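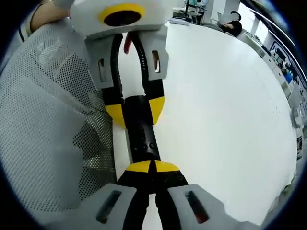

Posted by Kerubo Makokha in Project Updates
May
4 shares · 2 comments

Progress report to Zurneck, second period

We finished this period with 2,842 recorded demonstrations against a target of 2,000. Of these, 2,610 passed review and are in the training set. The rest failed mostly on tracking loss and were left out. We kept them in a separate folder in case the tracking software improves.

All recording was done with the hand-held grippers, with no robot arm involved. The two-handed tasks were the slow part. Handing a tool from one gripper to the other takes practice, and new operators tend to close the second gripper before the first one is lined up. Joyce Mohamedi rewrote the operator guide to cover this, and the rejection rate for handovers dropped after people began using it.

Dennis Mwaipopo ran calibration. The wide view from the grippers bends straight lines a lot near the rim, and the old calibration was weakest there. He redid it for every unit. Two units had drifted enough that we threw out their earlier sessions and recorded those again.

The task list now stands at 13. Eleven have enough examples to train on. The other two, folding cloth and threading a cable through a clip, are short. Cable threading has 78 accepted examples and needs far more. We would like to move it to the next period — the operators find it tiring and the quality falls off late in a session.

Njoroge Mutiso trained a first policy on the pick-and-place tasks only. It does well with objects it has examples of and poorly with shiny ones. We have not yet trained anything on the two-handed data.

Spending is slightly under plan. Operator hours came in as budgeted, and the storage order from Stoltum was cheaper than quoted. We ask to carry the difference forward to pay for a second recording site at Shemweta. All our sessions so far come from one building, and Nyokabi Mwakyusa's review of the data points to the lack of variety in lighting and furniture as the main gap.

Next period: finish cable threading and cloth folding, open the second site, train on handovers, and send you the first data release with its notes.

Related items
Progress report to Zurneck, first period
Operator guide, revised
Drullik labeling tool: setup notes
Request for a second recording site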